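铲子该放哪儿
收纳生意盯上了厨房里最难管的一只抽屉,我把它的说法逐条试了一遍

2018年4月8日

厨房里总有一只抽屉是拉不顺的。拉到一半,里头有东西顶住了上沿,得把手指伸进去,摸到一根柄,往下压,再拉。我家那只顶了好多年,顶住它的通常是漏铲,偶尔是打蛋器。我从没觉得这算一个问题,直到收纳行业告诉我,它是,而且可以花钱解决。

Prutmont的厨房归位套餐标价2,325元,含上门一次,分隔盘若干,标签纸一卷,外加一本薄薄的册子。册子的第一页写着:混乱的抽屉是混乱生活的起点。我读到这句的时候正站在Stamville一家商场的样板厨房里,旁边的抽屉开着,里面躺着一把木勺、一把硅胶铲、一只量匙,彼此隔开,像三位不打算说话的乘客。谁家只有这三样东西呢?那只抽屉浅得连汤勺都放不进去,我试过,趁店员走开的时候。

我不反对整理。一个每天要做两顿饭的人没有资格反对整理。我怀疑的是眼下流行的这一套:先把所有东西倒在台面上,看着它们,反省,然后按某种原则放进颜色不同的容器里,从此天下太平。这套做法从衣柜传到书架,又从书架传进厨房,中间几乎没有改过一个字。可衣服是软的,能叠;书是方的,能立。锅铲两样都不占。它一头宽一头窄,头上带弯,柄上带孔,有的能弯,有的一碰就响,长度从来没有统一过。

先说倒出来这一步。册子要求把全部用具摊开,“让每一件都被看见”。我照做了。摊开的过程很痛快,抽屉翻过来,哗啦一声,几年没见的东西都出来了:一把柄已经发白的木铲,一把买来煎鱼、后来什么都煎的长铲,两只一模一样的开瓶器。痛快持续了很短时间,接下来是漫长的站着。你站在那里,手上拿着一样东西,心里想它到底算什么。

册子给出的办法叫“三盘法”,盘子分三种颜色,木头的归木头,硅胶和塑料的归一处,金属的归一处。听起来干净利落。Drustgate也有一套,价钱便宜得多,单只盘子卖29元,包装上印的分法却完全不同:翻的、搅的、切的。同一把带孔的木铲,在前一家属于材质,在后一家属于动作。两家都说自己的分法“符合直觉”。我把两份说明摆在一起看了半天,直觉没有出来表态。

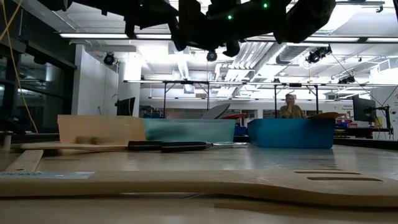
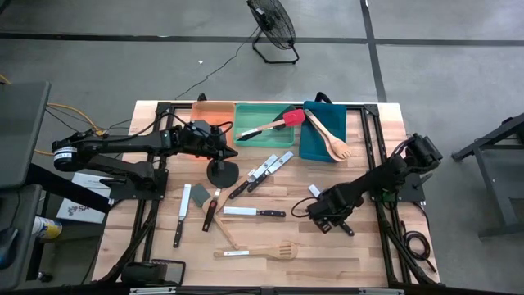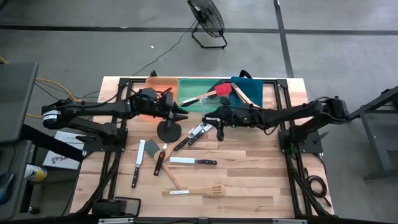 按材质分,头一个麻烦就出在拼起来的东西上。如今的铲子很少从头到尾是一种料,铲头一种,铲柄一种,中间可能还夹一截金属颈,卖家要的就是这个卖点:头软不伤锅,柄硬好用力。那么该听头的还是听柄的?三张图里,中间那只绿色盘子的位置上都看得到一个红色的头,到第二张,铲头探出了右边的盘沿,底下还压着一把黑铲子。头是红的,柄是浅色木头的,拿它去问三盘法,三盘法答不出来。再看同一张里最右边那只盘,两件木头的东西叠着放,宽的那头伸到了盘角外面。盘子管住了归属,没管住长度。真把这样一只盘子推进抽屉,顶住上沿的毛病也许好了,顶住侧板的毛病又来了。

按动作分,麻烦换了个地方。木铲能翻也能搅,炒菜时一分钟里换好几次用途。有槽的铲子还要再加一条:沥。第一张图最前面那种木制的漏槽铲,我自己也有一把差不多的,平日拿它炒青菜,捞煮好的饺子也是它,有一回还用它压过土豆泥,压得很差,槽里挤出来一条一条的泥。按Drustgate的说法,它应该住在“翻”里。可我去找它的时候,脑子里想的是饺子。

分类这件事在纸上漂亮,落到手上,要紧的其实只有一个问题:油已经热了,我伸手能不能摸到那一把。人在灶前找东西很少用眼睛。手先出去,摸到柄,凭粗细和分量就知道是谁。我做过一个不讲究的试验,连着几天在做饭时留意自己抓错了几次。倒进抽屉乱放的那几天,抓错过2次,都发生在晚上,灯没开全。按三盘法归好的那几天,抓错的次数反而多些,原因也简单,盘子让所有的柄朝同一个方向躺着,粗细差不多的挨在一起,手分不出来。过去那种乱里,每把铲子都有自己的别扭角度,我早就记住了。

我知道会有人说,习惯需要时间。册子上也这么说,它给的期限是三个星期。我给足了三个星期,外加一个懒得拆的周末。后来抓错的次数确实少了,少到跟从前差不多。花一笔钱、折腾一阵,最后回到原来的水平,这样的结果在别的行业大概不好意思叫成效。

也得说说刀。

三盘法对刀的态度含糊得叫人不安。册子里刀只出现过一回,在“金属”那一栏,和打蛋器、汤勺并列。我不知道写册子的人平时切不切菜。刀刃跟汤勺放在一只浅盘里,每开一次抽屉就磕一下,磕上半年,切番茄就得先用刀尖戳个口。手伸进去摸柄的习惯,碰上没有套的刀刃,更是另一回事了。第三张图里的刀散放在木台面上,黑柄的、深柄泛红的,朝着不同的方向,在台面上这样摊着,至少哪边是刃一眼看得见。收进抽屉以后,看不见的那一面才要命。我的看法很老派:刀不进盘,进刀架,或者上墙,或者插在带盖的木座里。Drustgate的“切”字盘,我买回来以后装的是剪刀和削皮器,削皮器还老是从边上翻出来。

颜色是另一桩生意。三盘法的盘子用颜色区分,橙的、绿的、蓝的,半透明,摆在一起确实好看,样板间的灯一照更好看。可抽屉是关着的。它一天里绝大部分时间都关着,好看给谁看?打开的那几秒,我盯的是柄。我问过几位常做饭的朋友,家里的盘子是什么颜色,有人答得出来,有人愣了一下说,应该是白的吧。回去一看,灰的。

半透明的料还有一个小毛病,卖家不太提。油渍在它上面格外显。不透明的深色盘子脏了,可以假装没脏,半透明的不行,底下攒了一层碎屑,从侧面看一清二楚。从好处想,这会催人去洗。从实际想,我洗过两回,之后就学会了不从侧面看。

替它们说几句公道话。浅盘有一个用处我是服气的:把小东西拦住。量匙、茶漏、裱花嘴、那种插玉米的小叉子,没有盘子的时候,它们会慢慢流向抽屉最深处,在那里组成一个谁也不去的角落。有了盘子,起码可以整只端出来,倒在桌上挑。我家现在留着的两只盘,装的都是这类东西。长柄的铲子和勺全搬出来了,插在灶边一只粗陶罐里,头朝上,高高低低。

陶罐这个办法老得不能再老,老到没有人能拿它开课。Abou Jaoude是Stamville旧街上卖厨具的一家铺子,货架从地上顶到天花板,锅铲一律头朝上插在桶里,木头一桶,别的一桶,再没有更细的讲究。我在那里站了一个下午,看人怎么挑铲子。他们几乎都是先抽一把出来,握一握,在空中翻两下,再插回去,换一把。没有人先看材质标签。有位太太抽了五六把,最后买走了第一把。店里也卖分隔盘,放在最底下一层,上面落着灰。问起来,铺子的人说买的也有,多半是年轻人刚搬家,过一阵子再来,买的就是罐子了。这话当然也有铺子自己的立场在里头,罐子比盘子贵。

陶罐有陶罐的不好。灶边的罐子会沾油,罐底会积一层说不清的东西,木柄插在里面,要是没晾干就放进去,底端会发黑。头朝上的勺子落灰。家里有猫的,还得考虑猫。我把这些写出来,免得有人以为我要推销罐子。

我真正想跟收纳行业争的,是它看待“多”的方式。册子里有一节叫“告别”,让人把一年没用过的铲子送走。可厨房用具的使用本来就不均匀。压面的、刮鱼鳞的、做糕用的长刮刀,一年用一回,那一回没有它就是不行。我送走过一把宽头的金属铲,理由是家里已经有一把相近的。到了七月,家里来人,我要同时煎两锅饼,站在灶前拿着一把铲子两头跑,有一锅糊了边。后来补买了一把,比送走的那把轻,头也窄,翻饼时总要塌下一角。

重复的东西在厨房里往往是有道理的。第二张图里那些黑柄的金属铲,散在台面上,收纳师看到多半要皱眉,问为什么需要这么多把。换成一个要给一大家子摊饼的人,会觉得够不够还不好说。“相似即多余”这条规矩是从衣柜里带来的,五件白衬衫也许真的多了,而铲子是会脏的,是会占在锅里的,是会被家里另一个人拿去铲花盆的。

有读者读到这里大概会问,那2,325元到底值不值。我只能说我看到的。上门的那位收纳师手脚很快,人也和气,一个下午把我的厨房清得像没有人住过。她给每只盘贴了标签,字写得很好。她走之后,我花了将近一个晚上找开罐器,最后在标着“金属·其他”的那只盘里找到了,和一卷棉线放在一起。棉线为什么在金属里,我到今天也没想通。若把钱拆开算,盘子在别处能用零头买到,标签可以自己写,册子嘛,借来翻一遍也够了。剩下的是有人陪你下决心的钱。有的人确实需要这个,我不笑话他们,我去健身房也是一样的道理,办了卡,去了没几回。

假如有人还是想动手,又不打算花那个钱,我的经验不多,说几条。先量抽屉,内宽内深内高都量,再量家里最长的那把铲子,拿着这两个数去店里。盘子的外包装上常常只写外径,里面能放多长要自己伸尺子。别一次买齐,先买一只,用上一阵,看看什么东西会自己跑进去。铲头带弯的,弯面朝下放,抽屉会好拉得多。木头的晾透了再收,靠窗横着搁一夜就行。刀另外放。标签可贴可不贴,贴了也请用铅笔。

至于分成几类,按什么分,我试过材质,试过动作,还试过一个朋友的办法,按谁用来分,她家先生的一盘,她自己的一盘,孩子做饼干的一盘。三种里面,我觉得她那个最接近实情,虽然没有一家公司会把它印在包装上。她先生那一盘里除了铲子还有一支手电筒和半包螺丝。她说不动它。

店里的样板抽屉我后来又去看过一回。木勺、硅胶铲、量匙还在,位置没变,只是量匙上多了一张小小的价签。旁边立着一块新的牌子,写着春季新增第四种颜色,会员满100元可以换购一只。第四种颜色归哪一类,牌子上没写,我问了店员,她翻了翻手里的册子,说是给“暂时不知道放哪儿的”。我换了一只回来,浅灰色,眼下搁在冰箱顶上,里面是那把补买的金属铲、一团橡皮筋,还有那卷棉线。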